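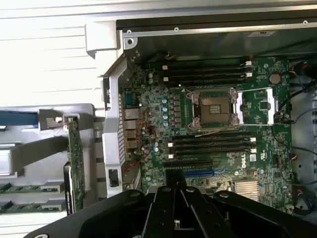 Clubs > Kakcombe Knitters and Spinners > Minutes

Minutes of the spring meeting, May 1, 2023
Kakcombe village hall, 15 members present

1. Last minutes
Agreed, with one correction: the dye pots went to Skodon, and they are back now.

2. Wool order
Wonderful news on the group order! Rezende have kept last year's price on the undyed double knitting, so we can have 3,000 grams of cream and still afford the moss green everyone asked for. Samples went round the table and the green was a great favourite — softer than the old one, and it doesn't shed. Order to go in this week. Payment on collection, please, cash or cheque.

3. Slipper socks
The hospice has asked for more pairs and we were all delighted. Adult sizes only this time, with the ribbed cuff. The suede soles from Wasarska are a big step up (they come ready punched, so no more sore thumbs). Agreed to buy 10 pairs and see how they wear.

4. Money
Balance stands at £2,252 after hall hire. Subs to stay the same.

5. July open day
Skodon spinners will join us again with their wheels, hurrah. Fleece washing outside if dry. We need more chairs, a second tea urn and somebody's long trestle table. Felted insoles to be the children's activity — they loved it last time and so did the grown-ups.

6. Any other business
A grey mitten, left hand, is still in the lost property box. The pattern library has moved to the tall cupboard.

Meeting closed at nine, followed by lemon cake.

Contact us | © Kakcombe Knitters and Spinners | Back to top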